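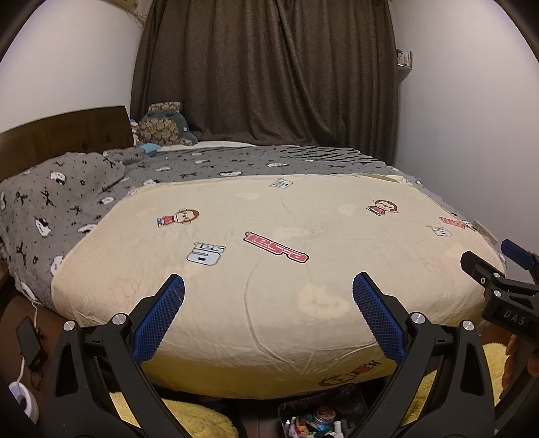
The small bedroom: gray fleece blanket, cream cover, brown curtain.

By Wubit Admasu, August
Last updated: Feb 24, 2026

Section 4. The Small Bedroom: Clearing, Making Up and Airing

Welcome to the part of the Koltimen house guide that people write to me about more than any other. The small bedroom is the coziest room we have, and the bed takes up most of it, so the order you do things in matters a good deal more than it does in the big room upstairs. Give yourself about 40 minutes the first time and don't worry if it takes longer. Hedvika Jurčo, who wrote the first version of this section, used to take a whole morning over it and enjoyed every minute (she also had the radio on and a pot of tea, which I can recommend).

Before you start

You'll want a clean fitted sheet, a laundry bag, a soft brush and a shallow tray or a shoebox lid for the small things. Have the tray ready before you touch the bedding. I keep mine on the floor by the door, where I can reach it without walking all the way around.

4.1 Clearing the bed

1. Open the curtain. It's a long, heavy one and it likes to catch on the bedding, so lift the hem clear with one hand while you draw it with the other.

2. Take the plush toys and cushions from the headboard end and set them somewhere clean. If one has a tag, leave the tag on, please, as it tells you how to wash it.

3. Run your open palm slowly over the whole sheet, from the headboard down to the foot, and then again over the folds where the sheet meets the blanket. You're feeling for tubes, packets, loose labels and anything else small that ends up on a bed where people sit and sort through their things.

4. Put whatever you find on the tray, caps closed and standing upright if they'll stand. 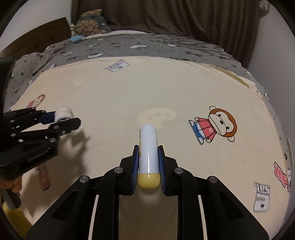

5. Go through the tray once the bed is clear. Creams, balms and the like go back to whoever was staying, or into the labeled bag in the hall if they've already left. Empty wrappers can go straight in the trash. When you can't tell what something is, keep it until the end of the week and ask.

Caution: Never pull a sheet off with small things still on it. A tube that goes through the wash with its cap loose will leave marks on everything else in the drum, and Vilém Čierny is still finding traces of one in the rubber seal.

Note: Printed sheets, such as the cream one with the cartoon monkeys, go in the wash inside out. The colors have lasted well and we'd like the children to have them a while yet.

4.2 Making up the bed

1. Start with the far corner of the fitted sheet, on the curtain side, which is the awkward one. Kneel on the mattress if you need to. Then do the corner diagonally across from it, and the last two will practically do themselves.

2. Smooth the sheet toward you with the flats of both hands. You won't get every wrinkle and that's fine.

3. Shake the fleece blanket outdoors if the weather is kind, then lay it over the bed with the printed side up. It's a generous size and it will hang over the side whatever you do. Just keep it off the floor.

4. Fold the top edge back by a forearm's length so that whoever is sleeping there can find their way in.

5. Return the plush toys to the headboard. Čestmír Štěpánek's grandchildren have firm opinions on who sits where, so expect your arrangement to be changed by bedtime.

4.3 Power and lamps

If you use a power strip in this room, keep it where you can see it, with the bedding pulled well away from it. Check this last of all, after the blanket is on, and check it again if you've moved the mattress.

Caution: Nothing over 800 watts on a power strip in the bedrooms, and no heaters at all. If the room is cold, there's a second blanket in the hall closet, on the shelf marked Wanyama. (That was the name of the moving company on the box. It stuck.)

4.4 Airing

Fleece holds on to the smell of a closed room, so air the bed for a good while between guests, with the blanket folded down to the foot and the door left open. On damp days I skip the window and leave only the door. Close the curtain again before evening, lifting the hem as before.

If a wall shelf feels loose when you dust it, don't try to tighten it yourself. Take the things off it, put them on the hall table and leave a note for Rigoberto Muñoz, who has the right screws.

Next: Section 5, The Hall Closet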